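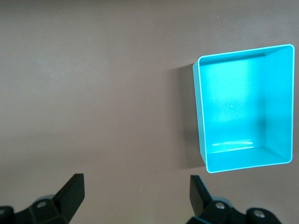 The Night Ferry to Ustgate

The whole thing started with a pear tree, and if you ever get the chance to carry a pear tree onto a ferry in the rain, say yes!

I was nineteen and I had been working for Suqin Song for one spring. She ran the plant nursery up the hill in Prunport, the one with the green gate that wouldn't shut, and she had sold a tree to a man across the water in Ustgate. It was a Koltis pear, which you don't see much anymore. The fruit is small and lumpy and tastes like honey with a bit of pepper in it. She had raised this one from a cutting as long as my thumb.

"You'll take it over tonight," she said. "His name is Bernd Rathjen. He's been waiting."

"How long?"

"Ask him."

So down the hill I went, pushing the tree in a wheelbarrow with its roots in a wet sack and its top waving around over my head like it was greeting people. And people greeted it back! The baker came out to look. Two kids on one bike followed me all the way to the harbor, asking if it bit.

The night ferry in those days was the Kamolrat, a fat white boat with a blue funnel and the loudest engine on the coast. I loved her. I still do, even though she's been scrap for years. She left at ten and got in a little before five, and if the wind was wrong she smelled of diesel and fried onions from one end to the other. Karim Farah was on the ramp that night with his ticket punch and his yellow coat.

"What's that?" he said.

"A tree."

"I can see it's a tree. Is it luggage or is it a passenger?"

I didn't know. He got out the price list, a real printed booklet, and we stood there in the rain reading it together by flashlight. Dogs, yes. Bicycles, yes. There was a price for a piano and a price for a coffin, and a lower price for a coffin with somebody in it, which we both agreed was strange. No trees.

"Child, seated," Karim said finally, and punched me a ticket.

So the pear tree got a seat. I put it by the window in the forward lounge, wedged the barrow under the bench and sat down beside it, soaked to the skin and as happy as I've ever been. I had never been off our side of the water. I'd only ever seen Ustgate as a row of lights.

An old woman sat down across from us once we were past the breakwater. She had a string bag with a thermos in it and she looked at the tree for a good long while before she looked at me.

"Koltis," she said.

"Yes! How did you know?"

"The bark. See how it goes red where the branch joins?" She reached over and touched the spot with one finger. "We had three of them behind the house. My brother fell out of every one."

Her name was Shufen Shen. She poured me tea in the lid of the thermos and told me about those trees for what must have been two hours. How the wasps got drunk under them in the fall. How her mother dried the pears on the roof on window screens, and you had to sit up there with a broom to keep the gulls off, and what a wonderful job that was, the best job in the house, because you could see every boat coming in and you were allowed to shout. She shouted for me, right there in the lounge, the way she used to shout at the gulls. A man asleep under his hat fell off his bench.

Then the road came through and the trees came down. She said it in one sentence and poured more tea.

Around one in the morning the sea got up. The Kamolrat didn't roll so much as lean, and then think about it, and then lean the other way. Cups slid. The tree started to go and I grabbed it, and Shufen grabbed it from the other side, and for the rest of the crossing we held on to it between us, knees braced, leaves in our faces, laughing so hard at one point that Karim came in to see if somebody was hurt.

"Your child's being sick," he said, looking at the wet sack, which had leaked all over his floor. Then he sat down and held the middle.

I wish I could give you that morning the way it was. The rain quit before dawn, and the lights of Ustgate came up one by one and then went out again as the sky got pale, and under them was a town! With laundry on the balconies, and a yellow dog walking along the sea wall all by itself, and hills behind it that I'd never known were there. All my life they'd been hidden in the haze. I kept saying "Look at that, look at that," and Shufen, who had seen it 1000 times, looked every time.

Bernd Rathjen was waiting at the bottom of the ramp. I'd expected somebody grand, I suppose, somebody with an orchard. He was a small man in a brown suit, with a shovel. He had brought the shovel to the harbor at five in the morning. He took off his cap to the tree.

"Miss Song told me to ask how long you've been waiting," I said.

"Forty years," he said. "Well. I asked her for a pear tree when we were both twenty-two. She said she'd send one when she had one good enough." He ran his hand down the trunk, very lightly. "I thought perhaps she'd forgotten."

I didn't know what to say to that, so I said it was a very good one, and that it had traveled well, and that it had cost the same as a child.

Shufen was still standing beside me with her string bag. She had nowhere to be until the bus at eight, she said, and did he know how deep to set the roots? He did not. He had read a book. She made a noise about the book.

We all went up together, Bernd in front with the shovel on his shoulder, me with the barrow and Shufen steadying the top. His yard was the size of a tablecloth. We dug in turns. The soil was black and full of worms and she picked one up and showed it to me as if she'd arranged it personally. By the time we'd watered it in, the sun was over the roofs and the whole street was frying eggs.

I took the noon boat home. Suqin was repotting tomatoes when I came through the gate, and she didn't look up.

"Did he ask about me?"

"He said he thought you'd forgotten."

She pressed the soil down around a seedling with both thumbs, moved on to the next one, and pressed that down too.

"What time does that ferry go?" she said.

"Ten."

"And what do they charge for a grown woman?"

I ran all the way down the hill to find out.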